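Hirkbridge Makers Help > Robotics and Automation > End effectors

Soft pads on two-finger gripper let smooth objects rotate

Asked by tirkum_bench on September 28, 2022
Tags: gripper, pads, hand-held, friction

I am building a hand-held two-finger gripper in our shared workshop. The fingers are black printed parts with a soft pad glued to each inner face. They run on a parallel linkage driven by a trigger. Later the same fingers go on an arm, so I want the grip sorted out by hand first.

The job is to pick small household objects off a table and put them in a shallow tray or hang them on the stand that comes with it. Blocks and cardboard are fine. Anything hard, glossy and rounded turns between the pads when lifted. It doesn't drop, it swings until the heavy end points down, and then the ring is nowhere near the hook. 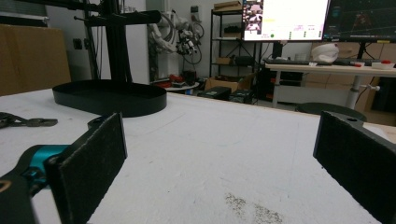
Fingers open above the bench, tray and stand towards the back.

What I have checked so far:

Pads are 30 mm long and 2 mm thick, double-sided tape behind.
Finger faces are parallel when closed on a steel rule. With something thick between them they open slightly at the tips.
Squeezing harder on the trigger helps a bit, then the linkage flexes.
Wiping the pads with isopropyl made no difference I could measure.

The worst object is a car key fob. It lies flat, I come down from above and close on the long sides. I've moved the bench work to a foam-covered top so the finger ends can press down a little without catching.

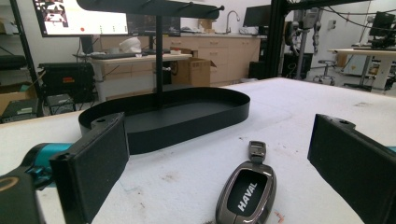
Does the pad have to cover the whole face of the finger?
It only has to cover the area that touches the object, plus a few millimetres for poor aim. Pad above that adds glue area and little else.

So the question is whether to change the pad material, the pad shape or the linkage. I would prefer not to reprint the fingers, as the mounting holes took three attempts.

2 answers

Aldo Lombardi
Accepted

Linkage first. You say the tips open on a thick object. The object is then held along a narrow band near the root of the pad, and a narrow band is close to a hinge. It resists sliding and hardly resists turning. A different pad will hide this for a while.

Check it with carbon paper or a smear of chalk on the fob. Close, open, look at the mark. If the mark is a line, the faces are out of parallel under load. If it is a patch, the faces are good enough and you can go on to the pads.

To correct it without a reprint, put a shim behind the tip end of each pad. Start with two layers of tape and repeat the chalk test. Also look at the pivot pins. On mine (Wokero kit, older version) most of the opening was slop in the pin holes, and reaming them for brass bushes removed some 80 per cent of it.

After that, change the material. Fuzzy or felted facings are kind to surfaces but have low friction against gloss plastic. Silicone sheet at Shore A 28 is soft enough to wrap over a rounded edge. Silicone does not stick with ordinary double-sided tape, so use a silicone adhesive and leave it overnight.

Last, grip nearer the centre of mass. With the ring and its loop at one end the balance point isn't at the middle of the shell. Balance it on a pencil and mark it.

leone_k

Had this with a remote control. Cut up a rubber glove and stretched it over the fingers. Worked ok, tears though. Didn't touch the linkage.

Comments on the accepted answer

tirkum_bench: Chalk mark is a line, near the root on both sides. Will shim first and order silicone after.

Aldo Lombardi: Shim both fingers equally or the object will shift sideways as you close.

tirkum_bench: Understood. One layer at the tip already turns the line into a wedge shape. Pins measured, 0.3 mm play on the left one.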